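Re: Hand-held gripper, pads creeping off the fingers again

gatepost_lil wrote:
Right, I've had it with these pads. I look after a pair of hand-held grippers for our bedding work at Nallton, and the left one has started letting its pads creep. By the end of a long session they've slid down far enough that the bare finger tip touches the cloth and then you get snagging. I've cleaned them, I've swapped left for right, I've tried the thicker tape Van Dijk sell. Same thing every time. Anyone else?

oldbracket wrote:
How tight are your pivot screws? If they're nipped right up the finger can't settle square on the load and all the push goes through one corner of the pad. That'll walk it off in no time.

gatepost_lil wrote:
Snug, I'd say. Backed off a touch from tight. I did them all in December when we had the set apart and put a paint dot on each so I'd see if they moved, and the dots still line up.

Noémie Thibodeau wrote:
What are you picking up with it? We had no trouble at all on towels and then loads of it the week we went over to quilts. Can you put up a picture of a proper lift so we can see how the pads are sitting?

gatepost_lil wrote:
Quilts, yes, rolled ones mostly, and a few pillows. I took this on the left unit's own camera.

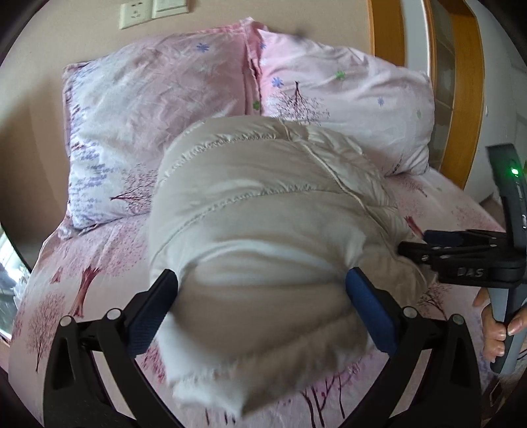
Pad creep on mine always starts at the bottom edge, whichever finger I look at. I can get a fingernail under it there and nowhere else. I did wonder about the load, as it's a fat old bundle and I've got both blue pads pushed into the lower part of it, so all that bulk is sitting above the grip. There are loose white fibres along the ragged edge too, and I'm forever picking bits like that out of the texture on the pads. The tape was fresh on, 9 lifts before I started checking.

oldbracket wrote:
Well there you go, top heavy. It wants to roll over and it's prising at the pads every time you move. Grab it halfway up.

gatepost_lil wrote:
I can't always, though! If I go in higher the bottom unrolls and I'm back to square one. The whole point is getting it off the bed in one go.

Noémie Thibodeau wrote:
I don't agree with oldbracket on this one, sorry. We lift low all day long at Gasgate and our pads stay put. I'd look at the fluff first. Once it works in round the edge the glue has nothing to hold on to, and then it doesn't matter where you grab. What are you wiping them with?

gatepost_lil wrote:
Damp cloth, then a dry one. Same as the sheet that came with the Stultance kit says.

Noémie Thibodeau wrote:
That's fine for the face of the pad but it won't shift old glue from the finger underneath. Take the pad right off, get the metal or plastic or whatever yours is properly clean with alcohol, let it dry, rub it over with 180 grit, wipe again, then stick the new one down and clamp it. I leave mine clamped for 4 hours and don't let anyone talk me into less. Thin tape as well, the thick stuff squashes sideways.

oldbracket wrote:
180 is too coarse, you'll have the finish off. And I still say it's the load. Gluing it harder is just hiding it.

Noémie Thibodeau wrote:
I've been doing it that way for two years and the finish under a pad is nobody's business but mine :)

splitpin wrote:
You could both be right? Do one finger Noémie's way and leave the other as it is, keep lifting low, see which goes first. Write the date on the back of the pad in pencil.

gatepost_lil wrote:
I like that. Left finger gets the full treatment tonight, right finger gets a wipe and thin tape. I'll do the pivots again while it's on the bench, seeing as oldbracket will only ask.

oldbracket wrote:
I will ask.

Comments

tamsin_r: Same creep on ours, only on fleecy stuff. Going to try the thin tape.

wobblybench: Don't use a hot air gun to get the old pads off. I warped a finger that way and it never closed straight again.

tamsin_r: Did anyone hear how the two fingers compared?

Thread last updated July 15, 2021 | Contact the moderators | Posts remain copyright of their authors | Back to top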